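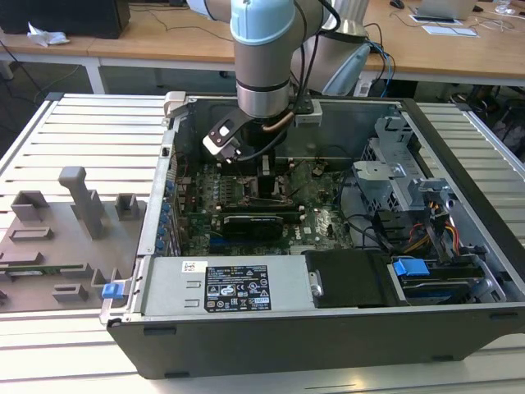
4. Collecting the Demonstrations

The learner described in Section 3 has an appetite, and this section is about feeding it. We collected 150 demonstrations of work inside a desktop computer: picking up a memory module, lining it up with its slot, pressing it home, and the same sort of thing for the processor. Of these, 113 were kept. The other 37 are discussed in Section 4.3, where they are treated with more kindness than they got on the day.

4.1 Task and workspace

We chose a full tower over a bare motherboard on a bench, against the advice of everyone who had tried it. A bare board is a friendly object. A board at the bottom of a case has walls, a drive cage, and power wires that lean into the path of the arm. A policy trained on bare boards in our earlier Pralach study learned to approach sockets from any side it liked, a freedom it gave up the first time it met sheet metal.

The case lies on its side with the cover off, next to a 3D-printed fixture plate that holds parts before and after handling. The plate went through several versions. The first held each module so firmly that the arm became quite good at lifting the plate.

Each episode is recorded from fixed views of the table and from a small camera near the gripper. The close view matters most in the last stretch of the approach, when the arm itself tends to block the fixed views. It also has the worst lighting. Polished metal throws glare straight back, and the lid of a processor can wash out to nearly white (Figure 4). We left the glare in. Anyone who deploys this in a repair shop will have lamps.
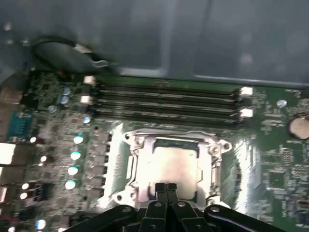 Figure 4. View from the wrist, with the two fingers over the lower part of the socket frame. Note the glare on the processor lid.

4.2 Operators

Four operators gave demonstrations. Montserrat Zepeda and Fiifi Arthur had repaired computers for a living; Shinji Okabe and Hatsue Kikuchi had not, and were recruited for that reason. Each practiced for 36 minutes before recording. We had expected the experienced pair to give cleaner data. They gave faster data, full of small wiggles and nudges that made perfect sense to a human hand and left the learner with the belief that wiggling was the task. The newcomers moved slowly, stopped above the socket, thought about it, and went down. The learner picked up the stopping too, and to this day the policy pauses over a socket as if reading a menu.

We now ask for one short pause at most and no wiggling before contact. After contact, operators may wiggle as their conscience allows.

Operators also kept a shared log, which we had asked for in a structured format and received as prose. An entry is reprinted with its author's permission, since it says more about the sessions than our summary table does.
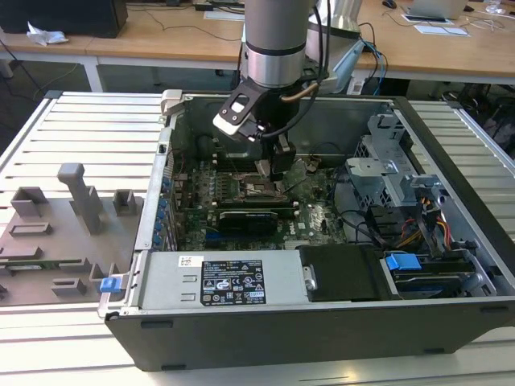

Dellville, 26 May 2023

Arm in the case again. Moved the approach height up a little because I kept worrying about the drive cage. Two good ones, then one where I let go too early and the module leaned on its neighbor like a drunk. Marked it failed. Balakrishnan says mark it "partial." There is no box for partial. Drew one.

4.3 Labels and rejected episodes

The box was later made official. Every episode is now marked as success, partial, or failure by its operator and then marked again by a second person who sees only the recording. The two labels disagreed in 54 episodes before we wrote down what "seated" meant, and in far fewer afterward. A module counts as seated when both latches are closed. A processor counts as seated when it lies flat in its socket. Both rules sound too obvious to print, and we regret the weeks we spent without them.

Rejected episodes fell into two kinds. In most, the recording was damaged: one view had stalled, or the streams had drifted apart in time. In the rest, the operator had reached into the workspace to straighten a part by hand, a technique that works very well and that our arm cannot imitate. Failed episodes with sound recordings were kept, with their labels, and used to train the success detector.
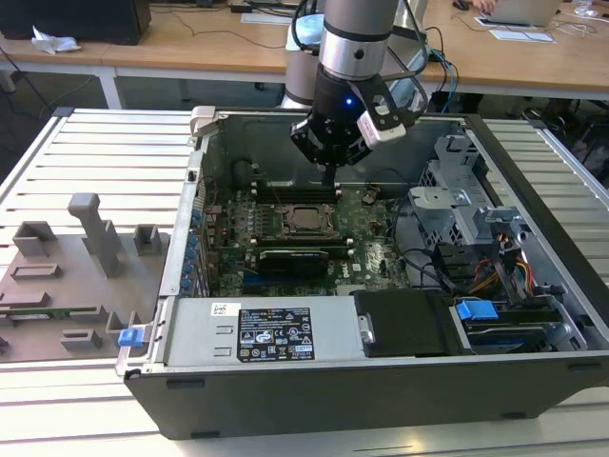
Why not collect the same examples in simulation?
We tried, using the Kamata simulator, and the rigid parts behaved well enough. The cables did not. Simulated cables either passed through the drive cage or took up so much computing time that an operator working by hand finished first.

4.4 Resetting between episodes

Resetting took longer than demonstrating. The part has to come out, go back to the fixture, and end up in a slightly different pose each time, or the learner memorizes the fixture. Operators asked to place parts at random placed them in the same few tidy spots, so we now print a list of poses before each session and have the operator follow it. The list is dull and has been the single most useful change to the protocol. A version of it is included with the Divarberg release, along with the rejected episodes, for readers who want to see what we mean about the wiggling.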